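FOR IMMEDIATE RELEASE

Voralmont Opens Tabletop Teaching Room in Darnumbridge, Aims for 2,000 Recorded Kitchen Tasks

DARNUMBRIDGE, June 30, 2021 – Voralmont, the household robotics company, is delighted to announce the opening of its new teaching room in Darnumbridge, where people from the town and the surrounding villages will spend the coming months showing robot arms how to set a table, clear a plate and put the ketchup back where it belongs.

The room is home to the Rana project, which the company began planning in February. Rana is a learning system, and like most learners it does best with plenty of good examples. Each one is made by a person who guides an arm by hand through a small everyday job from start to finish while a camera near the gripper records what is going on at the table. Once the job is done, the teacher types a plain sentence saying what was asked for, the table is laid out a little differently, and everybody goes again.

Voralmont plans to gather 2,000 of these recordings in the first stage of Rana, using 20 different kitchen tasks. Some of them are very simple, such as moving a piece of toy fruit onto a plate. Others take a bit more patience, and the teachers are encouraged to take all the time they like over them.

"I have set a table every evening of my adult life and never once thought about where my wrist was going," said Lizelle Ngcobo, who leads the Rana project at Voralmont. "Then you try to teach it, and you find yourself thinking about which end of the bottle to reach for and whether the plate is going to be in your way. Our teachers have become wonderfully fussy about these things, and I mean that as the highest praise!"
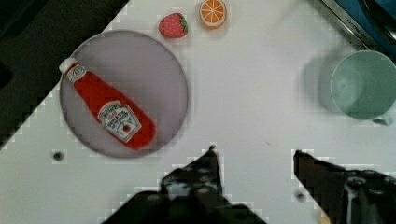 Wrist camera view at the Darnumbridge teaching room, with a ketchup bottle on a plate and toy fruit and a green cup nearby. (Photo: Voralmont)

The teaching room has seven tables, each with its own arm and its own box of props. Teachers work in pairs, one guiding the arm and one resetting the table, and they swap places whenever they feel like a change. No background in engineering is needed. New teachers get a friendly two-hour introduction, a good long turn at practicing, and as much tea as they care to drink.

Recordings that go wrong are kept as well, with a note to say what happened. A dropped strawberry or a grip that closes too early can be very useful to the people training the system, and Ngcobo's team goes through these attempts every week with the teachers who made them.

The arms are looked after by Iltton, a workshop on the other side of town that also built the tables. Iltton staff stop by each morning to check the grippers and cameras before the first session begins, and they have been generous about answering the many questions that new teachers bring with them.

"We wanted this to happen in a real town with all sorts of people," Ngcobo said. "Left-handed people, tall people, people who cook for six and people who mostly make toast. If everyone taught the arm in the same way, it would only ever learn the one way."

Paid teaching places are open now to anyone aged 18 or over who can come in for at least two sessions a week. Those interested are warmly invited to visit the teaching room front desk in Darnumbridge, where the team will be happy to show them a table and let them have a try.

About Voralmont
Voralmont develops robot arms and learning software for use in homes and small kitchens. Rana is its first project to be taught entirely by members of the public.

Media contact: Lizelle Ngcobo, Rana Project, Voralmont, Darnumbridge

###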